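Visit report: Manside open day, teardown cell

Sep 11, 2020. Written up for Urmila Pandey, who holds the equipment budget.

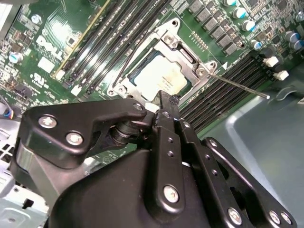 What we went to see

Manside wants to sell us a Trellutar cell for stripping old desktops. The pitch is that an arm takes over the bench work on boards like the Dell one they had going, right down to the processor in its socket. I went in doubtful and came home about the same.

The fingertip is narrow enough to get in at the processor with memory slots on both sides. Fine. The tip also looked worn and rough at the end, and I asked what a replacement costs. "Consumable" was the answer. I'd like a dollar figure.

The money

The cell lists at $3,360 a month on lease, with a service plan of $490 a month on top. Fingertips, freight and training are extra. They also quoted 2 days for installation, which I don't believe for our floor. The power is on the wrong wall and the door is narrow.

Amaral make a cheaper arm but had nobody at the stand who could talk about it. Prullico sent a brochure.

What I'd want before signing

A trial on our own machines, six weeks at least, with our mix of brands and our bent cases. A written price for every wearing part. The name of a customer we can ring without the sales rep on the line.

Manside said they would "look into" the trial. I'd leave the lease out of next year's budget until they do, and put the new bench lighting back in.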